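Workshop tips for the robot club — sim bench and real bench

Mon 17 April. Updated after the last build night, old page is gone, use this one. Typed fast so excuse spelling.

Before you start

Charge the laptops at home. The power board by the window at Traswood is for the soldering irons and that's it.

Label your bag. Label your cables too, masking tape and a marker, name on both ends. Danica Hájek found a charger in August with no name on it and it's still in the lost box.

Hair tied back, closed shoes. Thongs and you sit out, no arguments. Sim group too, you walk past the same drill press.

Saving your work

Save the scene under a new name before you touch anything. Kitchen_yourname_2, kitchen_yourname_3 and so on. Don't save over the master kitchen. If you do, tell Kazimír straight away, he has a copy, but only from the night before.

Write down what you changed. One line in the log is plenty. "Moved start pose left a bit" is fine. "Fixed it" is not fine.

Sim runs cap out at 2000 steps. If your arm hasn't got there by then it's not going to, so stop the run and look at your approach.

Picking up flat things

Everybody's stuck on this so it gets the most room. Flat, thin, standing on its edge — picture frames, chopping boards, baking trays. Mugs are easy by comparison.

Come in from the side, low, with the fingers open wider than you think. One finger in front of the edge, one behind. If both fingers end up on the front face you'll just push the thing over.

Slow down for the last bit. Full speed to get near, then drop to the slow setting before contact. Most of the knocked over frames in the log were full speed all the way in.

Grab the frame, never the picture part. On the real bench that's glass or perspex and it comes out of your club fees. In sim it costs nothing but do it properly anyway, same habits.

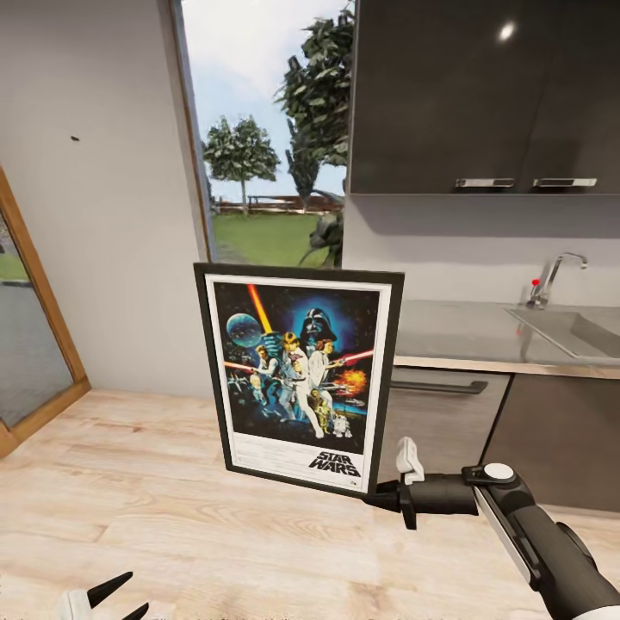

Check the lean before you close. A thing tipped back needs the wrist tipped to match, otherwise one finger touches early and the whole lot swivels. Small angle, big difference. Turn the camera view round and look at it side on, then go back to your driving view.

Lower corner or halfway up? Depends what you want. Low is good for dragging along the floor. Halfway up is better for lifting. Amos Kapoor gets a good lift by holding both sides with two arms, but get one arm working first please.

Park the arm you aren't using. Out to its own side, fingers clear. If it drifts in it'll bump your object and you'll spend half an hour blaming the script.

Don't squeeze harder to fix a bad grip. Open, back off, come in again.

Kitchen jobs in sim

Doors and drawers: hook the handle, don't pinch it. Long bar handles are the friendliest. Pull straight out along the drawer, any sideways and it jams.

Shiny surfaces muck up the vision code. Stainless benches, taps, anything with a highlight on it. Change the light angle and run again before you rewrite your detector. Hazel Ruiz-Ortega lost a whole night to one reflection.

Leave floor space round the object. Roughly a gripper's width each side, more if you're new.

Real bench

Stop button first. Find it, press it, reset it, then start. Every session, even if you used the same arm last week.

Speed stays on 2 for juniors, 5 for anyone signed off by Otakar Kuruc. Nobody goes past 6.

Finger pads get greasy. Wipe with a damp rag, dry with a clean one. No metho on the white pads, it makes them crack. If the rubber's lifting use the Vlček glue in the top drawer, thin smear, clamp overnight. Not superglue, it goes brittle.

Loose wrist? Check the two grub screws before you tell anyone the motor's cooked. Hex key lives on the string. Leave it on the string.

Practise on junk. Op shop frames with the glass taken out are ideal, also old cutting boards, cereal boxes with a bit of sand in the botom. Keep the sand bag tied.

For the comp

Udunitz heats use the kitchen layout and you don't get told the object ahead of time. So practise a few shapes, not the one you like.

Bring a printed copy of your settings. Laptops die. Paper doesn't.

Each team gets 5 minutes to set up. Practise that as well, with someone timing. Plug in, load scene, home the arms, check the gripper opens and closes. Same order every time.

Packing up

Arms home, power off, then cables. Coil them loose, no wrapping round your elbow. Rags in the bucket. Celis kits go back in the grey tub with the lid on, even if there's a piece missing — put a note in and Danica will order it.

Last one out does the lights and the roller door.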